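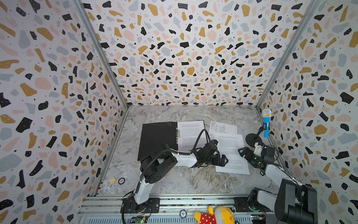 Contact paper and stick-on vinyl, the quick version. Writing this between coats of paint so forgive the mess.

Clean first. Dish soap, warm water, rinse, let it dry overnight. Any grease left by the stove and the edge lifts in a week. Ask me how I know.

Measure the counter, then add 2 inches on every side. Trim later. Buy all your rolls at once, same batch number on the label, the whites never match otherwise. I had one roll from March and one from later and they looked like two diffrent kitchens.

Peel only 4 inches of backing to start. Stick that down, smooth from the middle out with an old gift card wrapped in a sock. Then pull the backing with one hand and smooth with the other. Slow. If it goes crooked lift it right away, don't wait.

Bubbles: pinprick at the edge of the bubble, push the air toward the hole. Small ones often go flat on their own after a day or two.

Speckled patterns are the easy ones for walls. Seams vanish, crumbs and dings too. Marble is fussier on a counter, the veins have to line up or at least run the same way. Lay it all out on the floor before you cut anything.

Corners. Warm with a hair dryer, 20 seconds, stretch gently, press. Fresh blade for every sheet, dull ones drag and tear. 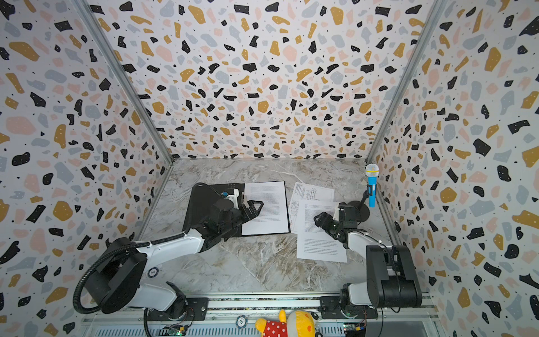
Aiman Mangundap wrote in to say the hair dryer was too weak for her rounded counter edge, and that she had better luck with a heat gun on low, kept moving, with a damp cloth to press the vinyl down after. Fine by me, just keep it well away from the wall sockets.

Hot pans: no. Trivet, always. Most of this stuff gives up long before 180 degrees and you'll have a ring there forever.

Taking it off: same hair dryer, pull low and slow, almost flat against the surface. Leftover glue comes up with cooking oil, leave it on while you have a coffe, then wipe and wash with soap.

Keep the offcuts. Drawer liners, and a patch for when somebody slices bread without a board.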